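Perguntas frequentes – Torneio de Futebol Amador de Lillden

Quem pode inscrever uma equipa?
Qualquer clube, associação ou grupo de amigos com mais de 16 anos. Não é preciso ser federado. A equipa precisa de um responsável, que assina a ficha e recebe todas as comunicações.

Quantos jogadores podemos ter na lista?
No máximo 20. Os suplentes podem entrar em qualquer jogo, desde que o nome esteja na lista entregue antes da primeira jornada. Depois disso aceitamos só 3 alterações por equipa.

Quanto custa a inscrição?
São 70 euros por equipa, pagos de uma vez. O valor inclui a arbitragem e o uso dos balneários. As bolas de aquecimento, cada equipa traz as suas.

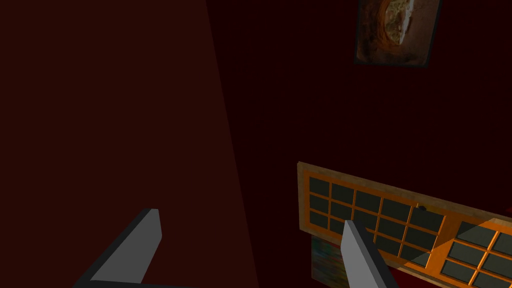

Até quando podemos inscrever-nos?
Até 9 de julho de 2022. As fichas que chegarem depois ficam em lista de espera e são chamadas pela ordem de chegada.

Onde se jogam as partidas?
A primeira divisão joga no campo de Drimdale e a segunda no campo Zúñiga. Os dois têm relva sintética, por isso não são permitidas chuteiras com pitões de alumínio.

O que acontece se uma equipa não aparece?
O árbitro espera quinze minutos. Passado este tempo, a equipa presente ganha por 3-0. Com duas faltas de comparência a equipa é excluída, e os seus resultados são anulados na classificação.

Como se desempata na tabela?
Primeiro conta o resultado entre as equipas empatadas, depois a diferença de golos, depois os golos marcados. Se ainda continuar igual, conta o número de cartões. 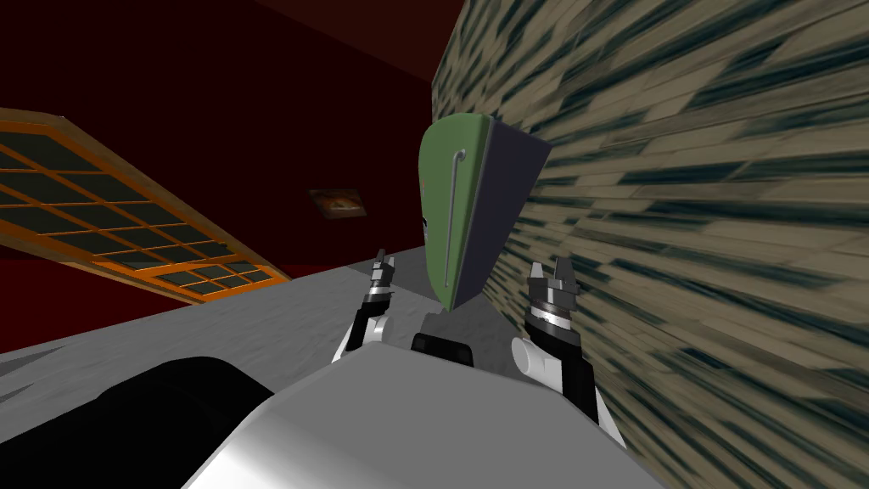

Os cartões amarelos acumulam?
Sim. Ao terceiro amarelo o jogador falha o jogo seguinte. Na fase final começa-se outra vez do zero, mas os castigos por vermelho têm de ser cumpridos.

Podemos adiar um jogo?
Podem, se o adversário concordar por escrito e se o novo jogo for antes do fim de dezembro. O pedido envia-se à Nadhirah Harahap, que trata do calendário.

Há prémios?
Taça para os dois finalistas e equipamento completo oferecido pela Mundix ao vencedor.

Com quem falo sobre um protesto?
Com Nazma Ranasinghe, responsável pela disciplina, até dois dias depois do jogo. O protesto deve ser assinado pelo capitão.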